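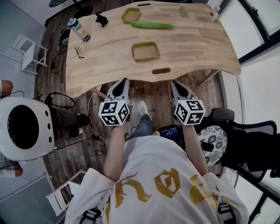 How to clear and oil a wooden table with a wavy edge

I've had wavy-edged tables in the house for years now, and the question I get most from readers of the Rutside newsletter is how to look after one without fussing over it every weekend. It's an easy job, I promise, and rather a pleasant one if you put the kettle on first.

Clear the top

Everything comes off, even the little things you've stopped noticing. Eyeglasses first, please (I have leaned on two pairs and I'm not proud of it), then water bottles, then whatever veg came in from the garden and never made it to the kitchen. If you keep trays on the table, as I do, use them to carry the small stuff away. Olive green is a lovely colour against pale timber, by the way, and a raised rim stops things rolling off on the way to the bench.

While you're at it, move any cables on the floor well back from where you'll be walking. You'll be going round and round this table.

Wash and dry

Warm water, a drop of dish soap, and a cloth wrung out hard. Wipe along the strips and never across them, as crumbs love to settle in the glue lines. Handle slots need a bit of extra care. Fold the cloth over your finger and run it around the inside of the oval, then do the same with a dry one. Leave the table for 64 minutes if you're as particular as my mother was, or an hour if you aren't.

Sand lightly

Start with 80 grit only if there are rough patches, then go finer. On the curved parts, wrap the paper around a bit of old hose so you don't flatten the shape. Vacuum up the dust and wipe again.

Oil

I use the Prosari clear oil, which cost me $39 for a tin at the Clolelora hardware store. Put on a thin coat with a lint-free rag, wait 11 minutes, and rub off whatever hasn't soaked in. Do the edges last, following the curves with your thumb behind the rag. A second coat the next day is worth the trouble.

Lay used rags flat outside to dry, well away from anything that burns, as oily rags can heat up and catch fire when they're bunched together.

I did mine in February and it hasn't needed touching up yet.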